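6/21/19 — Amosthorpe bench, dye and finishing

Continuing the black work from the last entry. Question is still why the overdyed cotton from the Plellard lot crocks so badly when the Nishad lot, same recipe and same kettle, doesn't. Serena wants an answer before she commits to the larger order, and Ambros wants the kettle back for his indigo.

Setup, for whoever reads this after me:

- Cloth: plain weave cotton, both lots scoured together in one bath, soda ash and a little detergent, held at a simmer for 80 minutes. Rinsed until the water ran clear.
- Dye: fiber-reactive black, one jar, the same jar for everything. Opened in February, kept in the dry cabinet with the lid taped.
- Salt first, dye second, soda ash last. Stirred by hand with the long paddle.
- Fixing time as on the sheet inside the cabinet door. I did not change it.
- Rinse: two cold, one warm, then hot soak with the Forkilix afterwash, then cold again.

Cut 14 swatches from each lot, selvedge to selvedge, skipping the first hand's width off the roll. Marked each one with a stitched corner tag in white polyester thread, which stays white in this dye. Laundry pen does not survive the hot soak and I am not going to try it again.

Crock test done the simple way: white cotton square over the finger block, ten strokes dry, then a fresh square, wetted and wrung, ten strokes wet. Graded against the gray card by the north window. Balthasar graded the same squares separately, without seeing my numbers. We disagreed by half a step on two of the wet ones and agreed on the rest, so I'm treating the grading as sound.

Dry results: Nishad all 4 or better. Plellard mostly 3–4, a couple at 3. Not alarming.

Wet results: Nishad 3 to 3–4. Plellard 2, with several at 1–2. A square at 1–2 looks as if someone wiped a stove with it.

First suspicion was unremoved size. Drop test on undyed offcuts of both lots after scouring: water goes in at once on Nishad. On Plellard it goes in at once in places and sits for a second or two in others. The slow places are not random. They run in bands parallel to the weft, a few inches deep, with normal cloth between. I should have done the drop test before dyeing anything. Writing that down so it gets done next time. 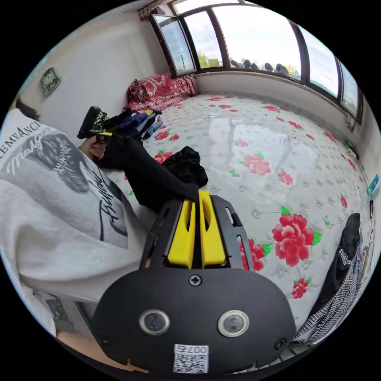 The bands matter because they explain the scatter. Swatches cut mostly from a slow band would carry more loose dye on the surface, and swatches cut from between them would behave nearly like Nishad. I went back to the cutting sketch and tried to match the worst grades to position on the roll. The match is fair. Three of the bad ones fall where a band should be, one does not, and for the others my sketch isn't good enough to say.

Johanna's objection, fairly made: if size were blocking the dye, the banded areas ought to be lighter, and they aren't, at least not to the eye. My reply is that black hides a lot. A blue on the same cloth would show it. She thinks it could equally be hard water in the last rinse, with calcium leaving dye stuck on the surface that the afterwash doesn't lift. But both lots went through the same rinse water, and Nishad came out clean. She answered that a more absorbent cloth rinses better in any water, so the two causes could add up. I can't rule that out from what we have.

Second scour on the remaining undyed Plellard, this time with enzyme:

1. Soak at blood heat, enzyme desize, 20 grams to the bucket, overnight, lid on.
2. Drain, rinse warm.
3. Iodine spot on a corner before going further. Before the soak the spot went violet-blue within the band and stayed yellow-brown outside it. After the soak it stayed yellow-brown everywhere I tried.
4. Scour again as above.
5. Drop test. Water goes in at once, everywhere, no bands.

So there was starch in it, and our normal scour was not taking it out. I'm satisfied on that point. Whether the starch is what causes the crocking is a separate question until the dyed pieces are graded.

Dyed six swatches of the re-scoured Plellard in the small pot. Same proportions by weight of cloth, weighed dry. The small pot loses heat faster than the kettle and I had to put the towel round it — note this as a difference. They are on the rack and not yet graded. Grading before they are bone dry gives a worse number than they deserve.

Also tried an extra hot soak on three of the original bad swatches, to see whether the loose dye would come out if given more time. The soak water went dark gray in the first quarter hour, paler in the second change, and nearly clear in the third. Wet grade after that went from 2 to 3 on two of them and to 2–3 on the third. That helps, but it costs three pots of hot water and most of an afternoon, and it would be no use at all on full lengths.

Weight of the cloth, since Ambros asked: Plellard is heavier by some 13 grams to the square meter before desizing. After the enzyme the difference is smaller. I didn't condition the pieces properly before weighing, so that figure should not go on the spec sheet.

Shade: Nishad and re-scoured Plellard side by side in the window look the same to me. Under the bench lamp the Plellard leans slightly green. Marlies sees it too. May be the small pot, may be the cloth.

To do:

- Grade the six when dry, dry and wet, Balthasar second.
- Repeat the original scour on one piece with softened water in the final rinse, for Johanna's point. Keep the Nishad control in the same bucket.
- One blue swatch across a known band, unsized and sized halves, to see if the band shows.
- Ask Plellard what they size with and whether the loom stops show as heavier application. Serena has the contact.
- Reorder iodine. There is enough for a few more spots.
- Label the enzyme tub with the date opened. It was not labeled when I got to it.

Kettle is scrubbed and free from tomorrow. Ambros can have it as long as the paddle stays with the blacks — the last indigo batch picked up gray streaks from it and I would sooner not go through that discussion a second time. Rinse buckets are still out by the drain, the left one is mine.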